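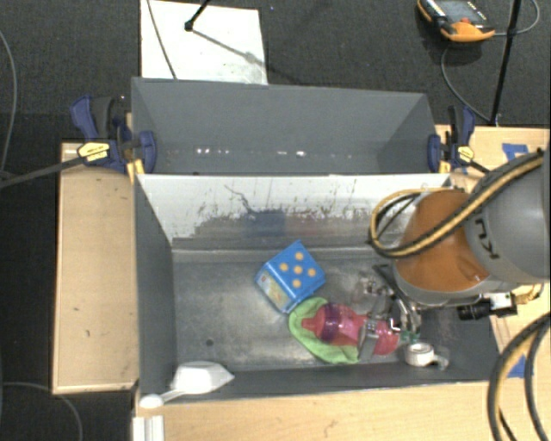
Household items in a gray bin, with a second bin behind it.

Sorting mixed household items into two bins
Posted in Home and Storage

Our residents' association maintains a shared supply cupboard. Small articles are presently placed together in gray bins: bottles, cloths, small boxes. Members report difficulty in finding what they need. We would welcome advice on a suitable division between 2 bins, and on whether bottles may be stored on their side.
Hildegard Ostermann

Bernd Rothe
I would recommend dividing the items by use. Bottles and other liquids should go in one bin, and cloths and boxed goods in the other. Bottles should stand upright wherever the height of the bin permits. If a bottle must lie down, please check that the cap is fully closed and place a folded cloth beneath it – any leak will then be noticed early. Bottles of up to 600 ml generally stand well in a deep bin. Cloths should be clean and fully dry before they are put away.

Gavby
We use labels. Please also note that small boxes tend to end up at the bottom, so they should be put in last.

Segura
I agree with the first reply. Our building reviews its bins every Saturday at 10, and the task is a short one – two residents are sufficient.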